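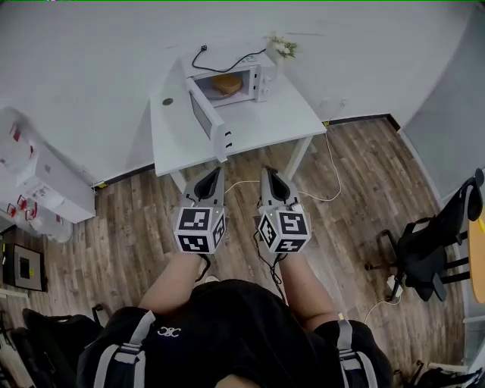
Accueil | Espace presse | Nos lieux | Contact

Communiqué – mai 2023

Wainwright ouvre à Zunholm un coin-repas qui tient sur une table

Wainwright équipe les bureaux de Zunholm de son plus petit coin-repas à ce jour : une table blanche, un micro-ondes blanc et un petit vase de fleurs blanches. Le mur est gris pâle, pour les amateurs de couleur.

Le projet répond à une enquête interne menée en janvier. Sur 411 salariés interrogés, la majorité réclamait une cantine. « Nous avons retenu l'idée générale, celle de manger chaud », précise Rocío Castaño, responsable des aménagements.

La table est percée d'un passe-câble rond, à gauche du plateau. Le cordon noir du micro-ondes, lui, préfère passer par-dessus l'appareil. « On en a parlé pendant 3 réunions », reconnaît Alfie Garside, chargé de l'installation.

Pour réchauffer son déjeuner, chacun apporte son récipient et vérifie qu'il passe au micro-ondes. Merci aussi de refermer la porte : ouverte, elle dépasse du bord de la table – et les hanches de la comptabilité s'en souviennent.

Un second coin-repas est prévu à Clinthorpe. Le choix des fleurs reste en discussion.

Contact presse : Hamdia Tamiru, Wainwright, poste 2933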